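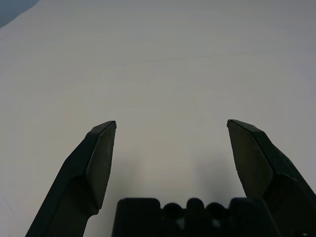 **Barroso 600 work surface coating**
Two-part, water-based, matte. Supplied by Brorico.

Barroso 600 is a clear or tinted topcoat for interior benches, desks, counters and packing tables. It is sold to joinery shops and maintenance crews and is meant for surfaces that are wiped down daily and refinished every few years. It is not suitable for floors, outdoor furniture, or any surface that comes into direct contact with unwrapped food.

## What is in the kit

- Part A, resin, in a square can with a wide lid
- Part B, hardener, in a plastic bottle
- One mixing stick and one filter cone
- Printed data sheet

The two parts are packed in matched amounts. Mix full kits where possible. If a part kit is needed, weigh both parts on a scale; the marks on the side of the bottle are for stock control and are too coarse for mixing.

Rollers are not included. We supply the Zunatetti short-pile roller separately, and the coverage stated on the data sheet was measured with that roller. A foam roller will work but leaves fine bubbles in the tinted versions.

## Surfaces

The coating bonds to sealed wood, primed MDF, most high-pressure laminates, and its own previous coats. Bare softwood must be sealed first. Oiled wood has to be stripped to clean fiber, and even then we advise a test patch in a corner that will not be seen.

Old lacquer is a common source of trouble. Rub a small spot with a cloth damp with denatured alcohol. If the lacquer softens or the cloth picks up color, remove it completely. If it stays hard, scuff and coat over it.

Steel and aluminum need the Dradham metal primer. Glass and polypropylene cannot be coated with this product.

## Preparation

1. Wash with a mild detergent and rinse with clean water. Let the surface dry fully.
2. Sand evenly with a fine paper. Aim for a uniform dull look with no shiny spots left.
3. Vacuum, then wipe with a lint-free cloth. Tack cloths that contain wax will cause small craters.
4. Fill dents and deep scratches with a two-part filler, sand flush, and vacuum again.

Matte finishes are less forgiving of poor sanding than people expect. Low gloss hides dust specks well, but it does little for ridges, and a low side light will show any that are left.

## Mixing and application

Stir Part A until no sediment can be felt on the bottom of the can. Add Part B slowly while stirring. Pour through the filter cone into a clean tray and let it stand for a few minutes so the air can rise.

Pot life is 2 hours at normal room temperature. The mix does not thicken much as it expires, so viscosity is no guide — write the mixing time on the lid and discard what is left over. Expired material will still roll out and will still dry, but it stays soft and marks easily.

Roll in one direction, keeping a wet edge, and finish each section with light strokes along its full length. Do not go back into an area that has started to set. Two thin coats are standard. On surfaces with heavy traffic, such as packing tables, apply a third. 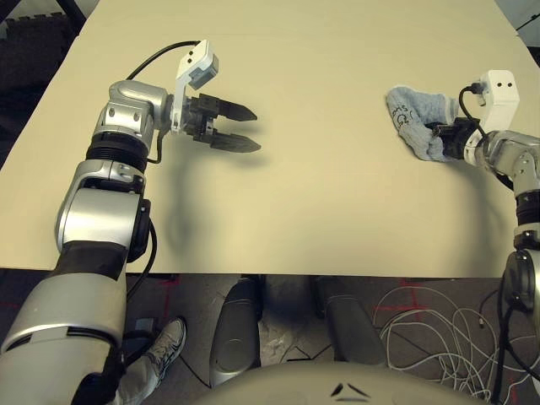

Recoat once the previous coat is dry to the touch and no longer feels cool. If it has been left overnight, scuff lightly before the next coat. Edges and corners wear first and should get an extra pass with a brush, feathered back onto the flat.

## Drying and return to use

Light use, meaning paperwork and hand contact, is possible the next day. Keep rubber feet, tape, and anything with a plasticizer off the surface for 9 days. Monitor stands and desk mats are the usual offenders. Vinyl mats left on too early can bond to the film, and lifting them takes the coating with it.

Low temperature slows the cure more than humidity does. In an unheated shop, allow twice the stated time.

## Wear

In our abrasion test the clear version ran 4000 cycles before the base color showed through. The tinted versions reach a slightly lower figure, which varies with the pigment. Darker tints also show polishing sooner: repeated rubbing from sleeves and mouse hands brings up a faint sheen. This is a property of all matte films and does not mean the coating has failed.

Fine scratches can be left alone or blended by scuffing and recoating the whole panel. Spot repair is possible but the border of the patch will be visible at an angle.

## Cleaning

Use a damp microfiber cloth and a neutral cleaner. Isopropyl alcohol is safe for occasional use after full cure. Avoid melamine sponges, scouring powder, and cleaners containing ammonia. Silicone polish leaves a residue that makes later recoating very difficult.

## Storage and shipping

Keep unopened kits above freezing. A frozen Part A looks grainy after thawing and cannot be recovered. Shelf life is printed on the can. Orders placed in winter are held if the forecast along the route is below freezing, unless the buyer asks us in writing to ship anyway.

## Contacts

Technical questions: Leire Bravo
Orders and tint matching: Ezequiel Urquijo

For tint matching, send a flat sample at least the size of a postcard. Photographs and screen color values are not accepted.

Data sheet revised March 24, 2020. It replaces the July issue, in which the recoat instructions for primed MDF were wrong.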